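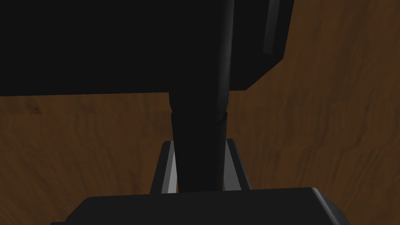
Black block on a brown wooden surface, computer render

Dratemov coffee roastery, open day, June. Quick notes before I forget it all.

Got there late, missed the welcome. Selma Vukčević was already on to green beans - sacks from floor to rafters, smells like hay and not at all like coffee. Bit of a surprise. She runs the buying and tastes 116 samples in a busy week. Spits most of them, thankfully.

Then the roasting room. Loud! The big drum is a Van Acker, second hand, lot number 437 still chalked on the side. Miłosz Tomaszewski let us listen for the first crack, like popcorn under a pillow. Pulled the batch 2 minutes after. Darker than I'd drink at home but teh smell, wow.

Tasting upstairs at half eleven. Three cups, no milk allowed. Liked the Sotden blend best, sort of plummy. The Trenum one was too sharp for me, my sister loved it and bought two bags.

Grinder talk was full so skipped that. Shop queue long, card machine down, bring cash. Parking round the back is free but fills up early. Decent cheese scones aswell.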